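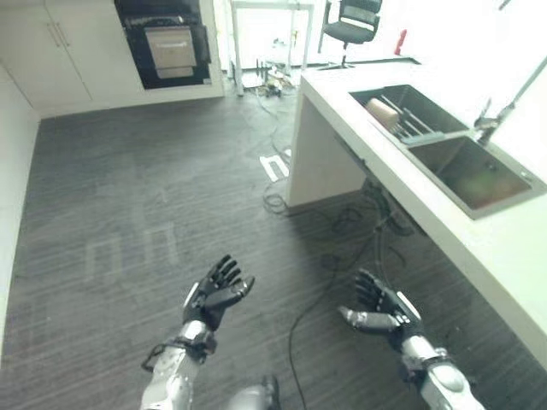
建筑给水排水工程 讲义
第四讲 厨房洗涤盆的排水支管、水封与通气
主讲:Tarek Hamdan 习题课:Ghada Khoury
上课地点:709室

4.1 本讲范围

本讲讨论住宅厨房洗涤盆从排水栓到立管之间的一段管路,内容包括存水弯的作用、水封破坏的几种形式、横支管的坡度与标高核算,以及厨房立管设计秒流量的计算。餐饮厨房的隔油处理放在第六讲,本讲不涉及。符号沿用第三讲,流量单位为L/s,管径与标高差单位为mm,另有说明者除外。

4.2 存水弯与水封

存水弯利用弯管内存留的一段水柱阻隔管道中的气体。水封深度指存水弯出水侧溢流点与弯管内顶最低处之间的垂直距离,设计中不小于50 mm。水封过浅,容易因蒸发或压力波动失效;水封过深,则弯管底部流速偏低,油脂和食物残渣容易沉积。

常用形式:
P型:出水口水平,适用于墙内接管。
S型:出水口向下,适用于穿楼板接管,自虹吸倾向大于P型。
瓶型:占用高度小,便于拆洗,但内部隔板处易积垢。

双格洗涤盆的两个排水栓通常先以横管汇合,再接入一个公用存水弯。同一排水路径上不应串联两个存水弯,否则两段水封之间的空气被封闭,排水不畅,并伴有气泡声。卫生器具自带存水弯时,下游接管不再设置。

4.3 水封破坏的形式

自虹吸。器具排水时,存水弯下游管段满流,形成虹吸,将水封水一并抽走。盆底较平的器具末期有较长的小流量补水,恢复较好;盆底呈锥形的器具补水少,损失较大。

诱导虹吸。立管中有水流下落时,支管接入点附近出现负压,相邻器具的水封向立管侧损失。多见于立管上部和中部。

正压喷溅。立管底部水流转向,流速骤减,气体受阻形成正压,水封水向器具侧反涌。底层支管单独排出是通常的处理办法。

蒸发。器具长期不用时逐渐发生,速率与室温、相对湿度和气流有关。

毛细作用。纤维、毛发等搭在溢流口上,缓慢将水引出。

上述五种中,前三种与管内气压有关,可通过通气系统和管径选择加以控制;后两种属于使用维护问题。

4.4 横支管坡度与标高核算

塑料排水横支管的标准坡度取0.026。坡度不足时流速低于自清流速,油脂在管壁下部凝结;厨房支管的堵塞多由此引起。

例4-1 Majali住宅楼某户厨房,洗涤盆存水弯出口至立管中心的水平距离为1490 mm,采用外径50 mm的塑料管,求横支管两端高差。

解:h = 1490 × 0.026 = 38.7 mm

取39 mm。若存水弯出口中心距完成地面300 mm,则支管接入立管处的中心高度为:
300 − 39 = 261 mm

核对该高度处有无橱柜底板、踢脚或其他管线。支管在柜内敷设时,检修口应设在可开启的柜门之后。本例按直管计算,管件的局部高差另计。支管转弯应尽量少,必须转弯时用两个45°弯头代替一个90°弯头。

4.5 厨房立管的设计秒流量

住宅类建筑的计算式为:
qp = 0.12 α √Np + qmax

式中:
qp 计算管段的排水设计秒流量,L/s
α 根据建筑物用途而定的系数,本讲取1.5
Np 计算管段的卫生器具排水当量总数
qmax 计算管段上排水量最大的一个器具的排水流量,L/s

例4-2 厨房立管负担16户,每户设一个洗涤盆,每盆排水当量1.0,排水流量0.33 L/s。求立管底部的设计秒流量。

解:Np = 16 × 1.0 = 16
qp = 0.12 × 1.5 × √16 + 0.33 = 0.72 + 0.33 = 1.05 L/s

按此式算得的数值若大于该管段所有器具排水流量的累加值,应改取累加值。本例累加值为5.28 L/s,故取1.05 L/s。支管只接一两个器具时,这一步不可省略,习题中失分多在此处。

4.6 通气

伸顶通气管兼有排气和补气两项作用。管顶应高出屋面,并大于当地最大积雪厚度,顶端设通气帽。厨房立管与卫生间立管应分别设置。吸气阀只能补气,不能释放正压,因此不能替代伸顶通气管。

4.7 习题

1. 将例4-1的坡度改为0.015,重新计算两端高差,并说明对自清能力的影响。
2. 例4-2中户数减为4户,其余条件不变,求qp,并与累加值比较。
3. 画出双格洗涤盆公用存水弯的接管简图,标注水封深度。
4. 某底层厨房在上层排水时水封反涌,试判断破坏形式,提出两种改造措施。

第2题须写出比较过程。简图用铅笔绘制,比例自定,习题课时交给Ghada Khoury。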